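Keeping the Cernon station honest

Flenport workshop notes, 2022-02-03

If you have walked past bench 3 lately and seen a grown adult moving a can across a very small table with enormous concentration, that was the Cernon station in use. It has been back in service since the start of February, after a spell of being in service in name only, and this item is meant to explain what was wrong with it, what was done, and what the rest of you are now expected to do before you pick it up.

For those who joined Bresadwood after the last round of introductions: Cernon is our pair of hand-held grippers. You hold one in each hand and do an ordinary chore, and the recording goes on to teach an arm the same chore. The arm, being an arm, copies faults as faithfully as skill. A finger that closes a little crooked in your hand becomes a finger that closes a little crooked in every recording, and then we all spend a week blaming the software.

We did spend a week blaming the software. Nele Fröhlich looked after that part, and her notes from the period are short and not suitable for a newsletter. What gave it away in the end was the left gripper, which reported itself fully closed when you could slide a business card between the tips. Tanveer Bugti did so repeatedly, with his own business card, until people asked him to stop.

Three things turned up once the left one was on the bench. The screw that holds one finger to its carrier had backed out by most of a turn. The zero position had been set with the finger already loose, so the number was wrong in a tidy and convincing way. And the cable was pulling on its connector each time the wrist rolled outward, which explains the dropouts everyone had been putting down to bad luck, or to the building, or in one memorable entry in the log to "Pfeiffer being Pfeiffer." Pfeiffer, for newer readers, is the recording computer. It has been cleared of all charges and somebody might like to amend the log.

The screws have been cleaned, given a drop of medium threadlocker and put back with the small torque driver. The cables have been rerouted so that they run back along the forearm with a bit of slack at the wrist. Both grippers were then zeroed together, left first, and taken through the table routine: approach a light object near the table edge, close, lift, put down, open. After that comes the dull part, in which you go low and slow near the legs of the side table and see whether the tips touch the tabletop evenly.
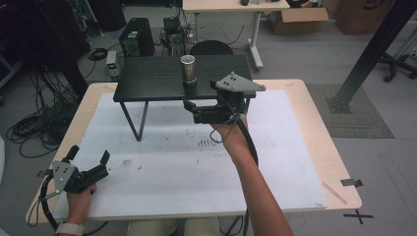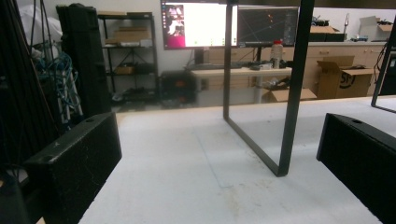 How often should the finger screws be checked?

Every 2000 grips, or at the start of any day when somebody else had the station last. The grip counter is on the recorder's status page, and the check itself takes less time than finding the torque driver.

On the subject of the torque driver: it lives in drawer 23, in the foam, with its bits. It has been found this month in a coat pocket, on a windowsill and inside the box the torque driver came in, which was at least a creative reading of the instructions. A finger screw done up by feel is how we got here. Please don't do them up by feel, however good your feel is.

The start-of-day check is now a card at the bench, and it goes like this. Open each gripper fully and let it close under its own spring. Try to rock each finger sideways with your thumb. If it moves, stop and tighten before you do anything else. Look at where the cable enters the body and turn your wrist through its full range, both ways, with the status page up. If the signal blinks, the slack is in the wrong place and needs to go toward the wrist. Then zero, left first.

Why left first? The zeroing routine writes to whichever gripper it hears from, and with both switched on and both fidgeting it has been known to give the left one's number to the right. Tanveer has asked for this to be fixed properly. Until it is, put the right one down, take your hand off it, zero the left, then swap. It feels silly. It is still quicker than redoing an afternoon's recordings, of which Nele has now thrown away nearly 32, with feeling.

A few of you asked about the mounting plates on top. They come off with four screws and there is no reason for you to take them off. The plate position is part of the calibration, so a plate that has been removed "just to have a look" means a full calibration from the beginning, and the person who had the look will be the person doing it. If a plate rattles, leave it as it is, put a strip of tape on the handle and tell Nele.

Cleaning is simple enough. Wipe the fingers with a dry cloth at the end of a session, and use a barely damp one if they have picked up something sticky. No solvent on the fingers, please. We tried that in the autumn on a spare set, and the spare set went cloudy and then slightly tacky, and it is now holding a door open on the ground floor. It does that job very well.

Cables go on the hook in large loose loops. Anybody who winds them tightly around the handle will be spoken to, kindly the first time. The two connectors look identical and are keyed differently, so if one doesn't want to go in, it's the other one. Force has been tried. There is a bag of bent connectors in the drawer under the driver for anyone who would like to see the results.

What's left to do: the left gripper still closes a shade slower than the right, within what the recorder will accept but enough that you notice it when you go back and forth between the two. Nele thinks it is the spring and has a new one on order. Tanveer thinks it is Nele's favorite explanation for everything. The spring is cheap, so we will find out, and if it does turn out to be the spring I expect we will hear about that at some length.

Booking is open again on the usual sheet. Put your name, the task and the counter reading before and after — the reading, please, and not "lots." If the check fails and you can't sort it out in ten minutes or so, cross out your slot, hang both grippers up with the power off and leave a note saying which step failed. "Left one weird" was the full text of the last such note, and while it was correct, it took two people most of a morning to agree with it.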